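Cumia (navigation software)

Cumia is a software package for the control of small wheeled and legged robots that travel outdoors at walking speed. It combines a perception module, a local planner and a set of tools for replaying recorded runs. The package was first written for inspection work along the service roads of Grorkardale, and it is maintained by the Siriwardena laboratory. The first public version was released on 12 March 2020.

Contents
1 Overview
2 Perception
3 Local planning
4 Replay tools
5 Reception
6 See also

Overview

Cumia does not need a detailed map of the place. The operator gives a list of waypoints, and the software finds a path between them from what the sensors of the robot report. It is divided into separate processes which exchange messages, so that one part can be stopped and replaced while the others continue. The default settings are meant for a robot with a low body, whose camera is mounted near the ground.
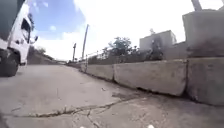

Perception

The perception module gives each part of the camera image one of five labels: free ground, rough ground, fixed barrier, vehicle and unknown. The labels are then projected on a flat grid which moves together with the robot. A low camera makes this projection difficult, as a small error in the pitch angle moves a far object by several cells. Surface marks are a second difficulty. A long crack which branches across pale concrete, with dark material in some parts of it, can have the same contrast as a low kerb, and the early versions of the module often labelled such cracks as barriers. The present version compares the mark in successive images and keeps the barrier label only if the height estimate stays above a threshold. Rows of concrete barrier segments are joined into one line when the gap between two segments is narrower than the robot.

The body of the robot is removed from the image by a fixed mask. The mask must be drawn again each time the camera is moved, and the manual gives a procedure for this.

The labelling network was trained on 1,807 images from service roads, of which 156 were later withdrawn on account of wrong labels. A further 482 images are kept apart for testing.

Local planning

The local planner produces a group of short curved paths and gives a cost to each of them. The cost is the sum of the distance to the next waypoint, the closeness of barriers and the change of steering. A vehicle receives a wider margin than a wall, also when it stands still. On a road with a truck on one side and a long wall on the other, the two margins may overlap, and the planner then reduces the speed before it reduces the margin. If no path remains, the robot stops and asks the operator for a decision.

Drainage channels at the foot of a wall are treated as rough ground by default. This can be changed in the settings file.

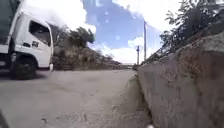
According to Clavard, the rule of stopping is too careful for everyday use, and a planner of this type should be allowed to go backwards for a short distance before it calls the operator. The maintainers added reversing as an option in the second version, but it remains switched off by default.

Replay tools

Each run is stored as a log with the images, the grid and the chosen path. The replay tool can pass an old log through a new version of the planner and mark the moments where the two decisions differ. The standard set contains 393 logs. It does not show how the robot would have moved after a different decision, and for that reason it is used together with a simulator.

Reception

The package has been used mainly in teaching. Users have praised the replay tool and the plain format of the log files. Complaints concern the installation, which requires old versions of several libraries, and the manual, where the chapter on calibration is still incomplete.

See also

Occupancy grid
Motion planning
Semantic segmentation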